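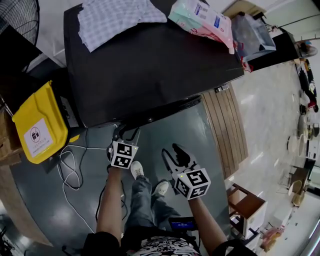
Comparing Two Finger Sets for the Hand-Held Grippers
Project report, Team Kinsella
Zulmira Henriques, Demetrius Tran, Trinity Crenshaw
Advisor: Xiomara Strickland
February 28, 2025

1. What we wanted to find out

The lab has a pair of hand-held grippers with marker cubes on top. You squeeze, the jaws close, the head camera sees the cubes and we get hand poses out of it. Works ok for blocks. We had trouble with cloth and thin packaging last semester so the question was simple: do the longer fingers (we call them Fimora, after the folder name) do better on soft stuff than the short ones (Zirnari)? And second question, does the tracking get worse when both hands work close together.

Not in scope: training any policy. Ran out of time for that. See section 6.

2. Setup

Black table, operator standing, one gripper per hand. Head camera looks down. Marker cube on each gripper, printed pattern on the faces. Cables run along the floor mat on the operator's left - watch your feet.

Objects for the tests:
folded checkered cloth, white and blue
plastic package, pink and mint green
translucent storage box

We picked these becuase they fail in different ways. The cloth slides, the package crinkles and springs back, the box is stiff and needs a wide opening. Start positions were not taped down, which we regret, see problems.

The table top is glossy. Light reflects off it and we wondered from day one if this would hurt marker detection. More in section 4.

3. Procedure

Three operators: Zulmira, Demetrius, Trinity. Everyone did both finger sets. Order swapped between people so it wasn't always Zirnari first.

Tasks:
a) unfold the cloth with two hands, fold it again
b) pick up the package by one end, hand over to the other gripper, put down
c) lift box with both grippers, move it toward you, put down

A trial counts as good if the object ends up where it should without touching it with bare fingers. A drop is a fail even if you recover. We logged 127 trials total over all tasks and operators. Not evenly split, task c got fewer since it was added late.

Before each block: hold both grippers out over the table, jaws open, both cubes in view, wait for the tracker to lock, then start. Skipping this cost us a whole block once (Demetrius).

4. Results

Cloth: long fingers clearly better. With the short ones you have to press the knuckle part of the gripper almost into the table to get a pinch on one layer. Long fingers slide under the edge. Downside - they flex, and with two layers the top one sometimes peels off and you have to start over.

Package: nearly no difference. Zulmira liked the short ones better for the handover, the other two had no opinion. Both sets slip if you grab the smooth part. Grab the seam.

Box: short fingers better. The long ones twist when you lift and the box tilts. Trinity got it stable by squeezing harder but her hand was tired after 6 lifts in a row. This matters more than we thought, a collection session is a lot longer than that.

Tracking: the cubes mostly stay visible when arms are forward. Trouble comes in the handover, where one cube blocks the other from the head view. Longest dropout in our logs was 400 ms, during a cloth fold. Short gaps can be interpolated, that one we threw out.

Reflection: we could not show an effect. Moved a lamp, no change we could see in the dropouts. Didn't test with a matte cover so can't rule it out.

5. Problems

Start positions. Nobody marked them so the cloth drifted across the table over a session. Some of the variation between operators is probably that.

Changing fingers takes too long. 3 screws per finger and the small hex key went missing twice.

Grip fatigue, see above. We have no measurement, only what people said. Agustina Escobar from the Gurncombe group lent us a softer trigger spring but it arrived after the trials were over, so it's untested.

Operator height. Trinity is shorter and her head view has the far table edge higher up, cubes sit at a different angle. Her dropouts were a bit more frequent on task a. Could be height, could be that she works faster.

6. What we'd do next

Mark start positions with tape. Matte cover on the table. Try the new spring. Medium length finger, Demetrius has a CAD file half done. Re-run task c with the same number of trials as the others, then train something small on the cloth data in April if the machine is free.

For now our recomendation: long fingers for cloth, short fingers for boxes, either for packages.

7. Who did what

Zulmira: procedure, trial log, sections 2 and 3
Demetrius: finger mounts, tracking analysis
Trinity: results, most of the typing

Thanks to Xiomara Strickland for the lab hours and for telling us to cut task d.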